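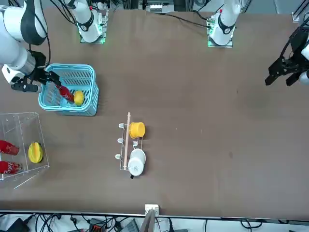 How often does a two-arm cell need to be looked after?

"Every morning, for 30 minutes, before anyone asks it to pick up anything," says the technician who keeps the one at Fluletero's workshop in Vustthorpe. "Then again whenever somebody says it was fine yesterday."

She has run the cell since it was bolted together, and asked to be identified by job only, on the grounds that people who find out she fixes robots start telling her about their printers. The morning routine is mostly fingers and fasteners. She wipes the gripper pads with a damp cloth, pushes each finger sideways with her thumb to feel for play, and puts a driver on every bolt she can reach. After that come the mounting plates, where the arms meet the table.

"I look for green lights. Green lights mean the arm has power and an opinion. They don't tell you the plate is tight. For that you lean on it."

The arms share one brown table, and the test objects are whatever can be bought at a supermarket: fruit, red Coca-Cola, a pair of cups for the rack. She says the cups are the fussy ones. If the rack drifts by the width of a pencil, the arm will hang a cup on nothing with total confidence. So the rack goes back on its mark every morning, and so does the basket, and she no longer trusts anyone who says they only moved it a little.

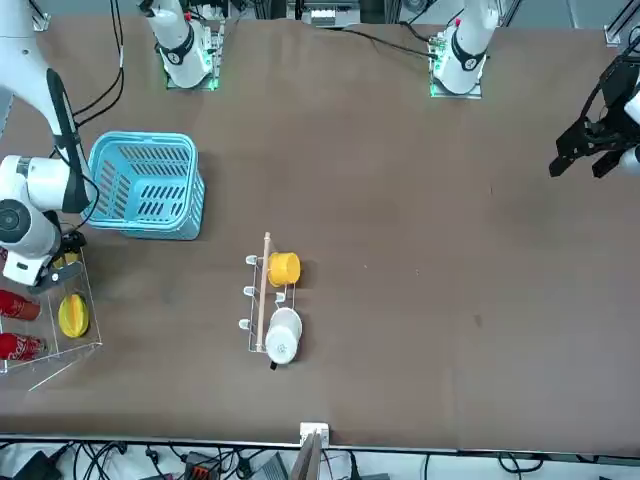 ## Cables, mostly

I asked what fails first. She had expected motors, she said, and bought a spare. It is still in its box.

"It's cables. An arm bends the same cable in the same place all day, and then you get a fault that only shows up when the elbow is high and your boss is standing there."

Her rule now is to replace the wrist cables after 200 hours of motion whether they complain or not. She also leaves more slack than looks decent. A tidy harness, pulled snug along the arm for a visitor in March, cost her most of an afternoon when it tugged a connector half out.

Faults go into Memov, the shop's maintenance log. Entry 2629 reads, in full, "lemon." She wrote it herself and can explain it: grip force was set for something harder, and there was juice in a finger joint.
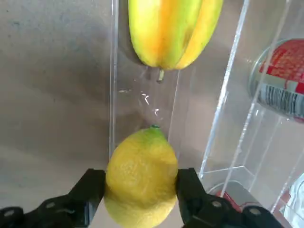

*A lemon between the fingers, from the camera by the gripper.*

Since then the force check is done on fruit. She closes the gripper on a lemon, lifts it, holds it for a slow count and looks at the peel afterward. Foam blocks gave better numbers. "But we don't get paid to pick up foam."

The cameras get checked after the grippers, and in that order, because tightening a finger can nudge the wrist camera. She keeps a saved view for each one and compares it by eye. The clear acrylic gives her the most trouble, with its reflections changing whenever someone opens the blinds.
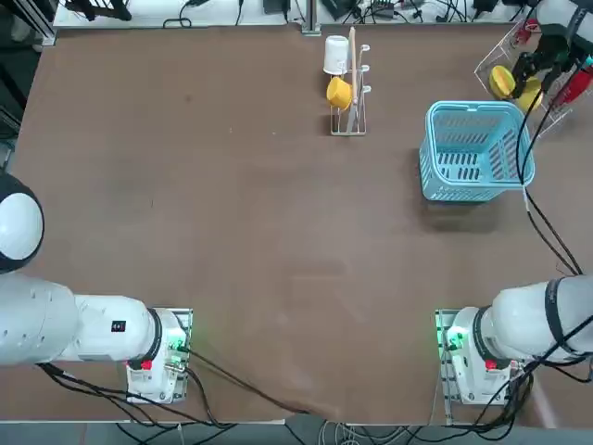
If a view has shifted, she recalibrates, and that takes 14 poses per arm. She used to skip a few of them. The arm then missed the basket by a finger's width for two days while she blamed the software, loudly, to the people who had written it.

I asked what she would change if she could build the cell again. More room under the table edge, she said, so she could get at the cables without lying on the floor. Labels on both ends of every cable, put on before installation. And a second technician, although she has asked for that one before.

"They offered me another arm," she said, and went to find her driver.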